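Projet de semestre : quelle pince pour le bras Turau ?
Joris Groen et Olga Simões

Alors, pour ceux qui n'ont pas suivi la soutenance d'octobre : au départ on devait comparer trois pinces, et on en a finalement gardé deux. La première, la Skamport, a des doigts souples en silicone. La seconde, on l'a montée nous-mêmes avec des doigts plats, noirs, boulonnés sur leurs supports (merci à Natália Štěpánek pour les perçages, on n'était vraiment pas fiers des nôtres !). Le protocole vient de notre encadrant, M. Murín, et on l'a à peine modifié : 14 objets de cuisine, toujours la même consigne, saisir, lever, reposer.
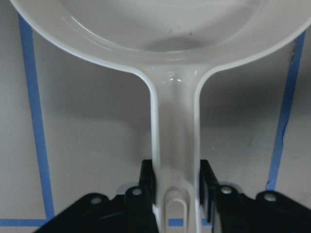 La comparaison s'est jouée surtout sur les manches. Avec les doigts souples, un objet long tourne dès qu'on le lève, le poids part d'un côté et le silicone suit gentiment le mouvement… Les doigts plats, eux, plaquent bien les deux bords, et sur la poêle en plastique blanc on les voit serrer le manche de chaque côté, juste au niveau du trou d'accrochage. J'aurais préféré une prise plus près du bol, pour réduire le bras de levier, mais le manche s'évase à cet endroit et nos deux plaques parallèles n'aiment pas du tout ça. Autre souci, les reflets : le plastique brille, et la caméra du poignet attrape des taches blanches à la jonction du manche. Olga a fini par baisser l'exposition à la main.

Côté chiffres, on a enregistré 1196 essais, plus que les 1000 prévus, parce qu'on s'est un peu pris au jeu ! Les doigts plats gagnent sur tout ce qui est rigide et long, les souples reprennent l'avantage sur les bols et les gobelets. Il reste 6 essais inclassables (l'objet a glissé, puis s'est recoincé tout seul), on les a laissés à part dans le tableau.

Pour le contrôleur, on est restés sur l'Aton du labo. Il coupe parfois quand la force de serrage monte trop vite, et je n'ai toujours pas compris pourquoi. La prochaine étape serait de coller une fine bande de caoutchouc sur les doigts plats et de refaire toute la série des manches.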